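From: Stavros Dumitrescu
To: anedero-users
Subject: Re: left arm drooping after warm up, two-arm table cell

Rok, sorry, meant to answer this in the morning and then the Nurmi line went down and that was that.

Rok Golob wrote:
> Hi all. We have the two-arm table cell, same layout as Stavros's
> I think, arms on either side, Herkotus controller underneath.
> Left arm is fine first thing. After 40 minutes or so of running
> the wrist sits low, enough that it clips things it used to clear.
> Right arm never does it. I have rehomed it, swapped the gripper
> over, put the old firmware back on. No change. Before I start
> pulling joints apart, has anyone had this? And what do you check,
> in what order? The Clarivora manual just says "inspect".
> Rok

Yes, had it. Twice on the same arm, two different causes, so don't stop at the first thing you find.

Order I do it in now:

Base plate first. Power off, arm folded and propped, then a hex key on every bolt in the plate. Ours had 2 that turned by hand. You will not see it by looking, it only shows when the arm is stretched out and the whole lot tips a hair. Do the bolts into the rail as well, the nuts in the slot creep along over time. Mark them with paint pen after so you can see next time if they've moved.

Then the cables. This was our second cause and it took me a week. The bundle at the wrist had been tied too short after a repair (by me) so at full reach it was pulling on the joint. Motor was fighting it all day, got hot, controller backed the current off, wrist dropped. Undo the ties, run the arm out to its furthest pose by hand, tie it THERE. Never tie with the arm folded.

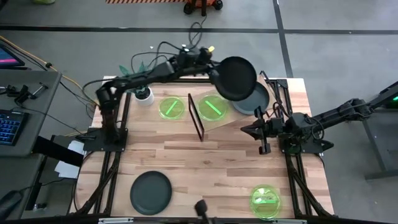

For the load check, pick one awkward pose and always use that one, otherwise you are comparing nothing with nothing. I drive it there, leave it holding for 10 minutes, and put a rule against the wrist at the start and again at the end. Write both down. Ours is the left arm reaching across with the frying pan gripped by its edge, pan held upright, because it's a long way out and the weight hangs off the fingertips. Anything with a bit of heft would do. Keep the other arm well up with its gripper open so you're not chasing two things at once, and leave the dishes and plates where they normaly go, you want to know about clearance in the real layout. If the reading creeps, feel the joint housings (power off first please) and see which one is hot. On ours it was the one just behind the wrist and the elbow was stone cold, so that narrowed it a lot.

If the base and cables are fine and it still sinks then it's probably the joint itself. Before you open it, swap the power leads left to right at the controller. Costs you ten minutes. If the droop moves to the right arm it's the supply or the Herkotus and you've saved yourself a horrible afternoon. Label both leads before you pull them — I didn't, once.

Firmware I wouldn't bother with again. You've been back a version, same result, leave it.

Couple of other bits while I'm here:

Grease. Go easy. Previous person here packed the joints full and it ran down into the encoder on the warm days in June. Wipe, thin smear, done.

Rehoming. Do it warm, not first thing. If you home cold and it drifts you've no idea what you are correcting.

Fingertip pads. Almost every "droop" I get called over for is a worn pad, the thing slips in the grip and people blame the arm. You swapped the gripper so proably not you, but check the pads on the spare weren't just as bad.

We log the hold reading every 50 hours. On paper, taped inside the controller door. I can send you the sheet if you want it, nothing clever, hours, start, end, initials.

Which mounting plate have you got by the way? The older Anedero ones had thinner holes at the back and they stretch. If yours is that sort then tightening will only hold for a bit and you want the thicker plate.

Shout if the leads swap shows anything, I'm in till six.

Stavros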